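4. Does the gripper matter? A table-setting comparison

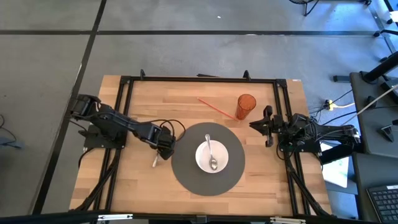
The claim we set out to test is a modest one. Stilard supplies its newer fingers with a note saying that they handle tableware better than the plain parallel fingers sold with the arm, and several groups have since repeated this as settled. We could find no trial behind it in which the two were run on the same arm, with the same controller and the same objects. Most reports change the fingers and the control software in the same week and then credit the fingers.

4.1 Setup

Both arms are bolted to opposite edges of a butcher-block table and face each other across the workspace (Figure 4). The objects are a round dark gray placemat, a small white bowl, a metal spoon, a translucent orange-red plastic cup and a thin red straw. The rail frame on the tabletop stayed on for every run. We considered taking it off to give the arms more room, but it fixes the position of the mounts and we did not trust ourselves to put it back in the same place.

The left arm ran the Vakus controller throughout. The right arm ran the same controller in the first half of the trials and the older Cruickshank one in the second. Fingers were swapped between arms at the midpoint of each half, so that no pair was tied to one side of the table. Davina Menzies did all the swaps. We mention this because finger alignment depends a good deal on who tightens the screws, and a second person doing half of them would have added an error we could not measure.

Figure 4. Two-arm table with the bowl, spoon, cup and straw used in the comparison. The spoon is in the bowl and the straw lies on the wood beside the cup.

4.2 Procedure

We ran 192 trials. In each, one arm was asked to pick up a single named object and put it down at a marked target pose, while the other stayed folded back. A trial counted as a success if the object was released within tolerance and nothing else on the table had been knocked over. Citlali Quintero and Yae Takeda scored the recordings separately, without being told which fingers were fitted. The fingers differ in shape, so a careful viewer could probably have guessed. We call this partial blinding and would not defend a stronger term.

The time limit was set by the controller at 2000 control steps. Runs that reached it were scored as failures even when the object was in the air and moving the right way. This rule hurt the slower controller, and we come back to it below.

4.3 What we saw

For the cup and the bowl, the scorers could not separate the two finger types. Both closed on the rim of the bowl and both held it. The newer fingers did better with the spoon when its handle stood clear of the rim, and lost that lead once the spoon lay flat on the wood. The straw defeated everything. Neither finger pair lifted it often enough for a comparison to mean much, and we have left it out of the pooled score.

Changing the controller made a larger difference than changing the fingers. Under the older one, the arm tended to stop short and then correct, and many of its failures were time-outs. When Eilidh Lennox rescored those runs with the limit removed, the gap between controllers shrank a lot, while the gap between fingers stayed where it was, close to nothing.

4.4 Doubts

One table and one set of objects is thin evidence. The cup is light, the bowl is small, and a heavier dish might have favored the newer fingers. Our camera position was fixed, and from that side an arm can hide the object it is reaching for; the scorers disagreed most often on those runs. We also had only 2 sets of each finger type, so an unlucky pair would count for half the data.

The group at Valtley has reported a clear advantage for the newer fingers. Their trials used soft packaging, and they retuned the grip force after fitting them. We held grip force constant. Effie Rankin has argued that this was unfair to the newer fingers, which were designed for a lighter touch, and she may be right. A repeat with force tuned separately for each pair is planned for May. Until it is done, we see no grounds for recommending the more expensive part for this kind of work.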